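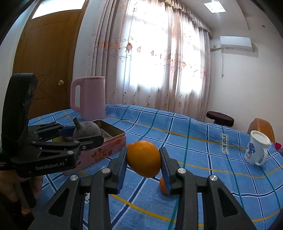
Peter Hájek
Household Objects Group, Preltitz
Revised version, 31 January 2021

4. Fruit, cloth and tin

4.1 The table as a holding area

The diaries kept by our households in Madthorpe and Mokari were meant to tell us where food is stored. They told us mainly where food is put down. Of the 1,678 entries that mention fruit, 685 place it on a table, and a good many of those leave it there for the rest of the diary with no further comment. We had supplied a column headed "Final location", which one Mokari household filled in with "table (for now)" every day in June.

The coding scheme we started with, known in the group as Trummer after the street where it was drawn up, had codes for the bowl, the fridge, the pantry shelf and the bin. It had no code for the cloth. This was a mistake, and the first week of coding was spent arguing over whether an orange lying straight on a tablecloth is stored, displayed or lost. We settled on "resting". Coders liked the word and began to use it for themselves.

Resting fruit behaves in its own way. Fruit in a bowl is treated as a group and is usually written up as such ("the fruit", "what's left of the fruit"). Once it is out on the cloth each piece becomes a separate item and picks up a description. Diarists who would never write a word about an orange in a bowl will note that the one by the teapot is small, or a bit pointy at one end. Size and colour come up most, followed by stems. We had not expected anyone to have views on stems.

4.2 Cloths

The cloth matters more than we allowed for. Plain cloths are hardly mentioned. Checks and plaids turn up often, largely because they give people something to steer by: fruit is "on the green line" or "two squares in from Dad". A blue plaid is hard on nothing except the dark fruit, which several diarists reported overlooking on cloths of that kind, in one case for the length of a dinner. Oranges were never overlooked. We make no claim for this as a finding, but it was the easiest table in the project to fill in.

Cloths also ripple, and a round thing on a rippled cloth is only partly under its owner's control. The Madthorpe diaries include a short and bitter account of a lemon.

4.3 The dark round thing

Every food survey has an item that spoils the lists. Ours was the dark purple one. Figure 4 shows a piece with a short stem, pale green at the cut tip, and speckles on a matte skin. Diarists faced with something similar called it a plum, an eggplant, a passionfruit, "the beetrooty one" and, once, "Kev's". We asked for everyday names and we got them. In the end we stopped trying to sort the item into fruit or vegetable and coded it by what was sitting beside it, on the grounds that this is how the households seemed to be doing it. Next to oranges, it was fruit.
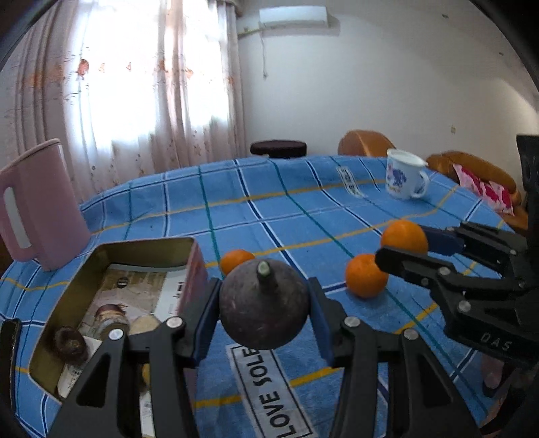
Figure 4. Oranges and a dark purple fruit or vegetable at a table with a blue plaid cloth; open tin at lower left.

The same trouble arises at the dry end of the range. A dusty gray-brown piece with a thick stem may be a dried fruit or a gourd, and we could not agree which, even after one of us had gone home and fetched a book. Dried things tend to stay on tables much longer than fresh ones. They ask for nothing and are dusted with the furniture. Trummer codes them as food. Two diarists coded theirs as ornaments, and we have let that stand.

4.4 Tins

Open tins appear in 80 entries. A tin on a table is seldom doing the job it was sold for, and its contents are the part of the diary where the handwriting gets worse. We recorded "bits", "round bits" and "the usual". Follow-up calls improved matters slightly. What we can say is that things in an open tin are regarded as put away, even when the tin is in the middle of the table with its lid in another room, while a piece of fruit next to the tin is still regarded as out. The wall of the tin does all the work. It need not be a high one.

Linings were mentioned by nearly 40 diarists, most of whom had never looked at theirs until we asked. Several then read us the print over the phone.

We return to lids in Section 5, where the numbers are smaller and the feelings stronger.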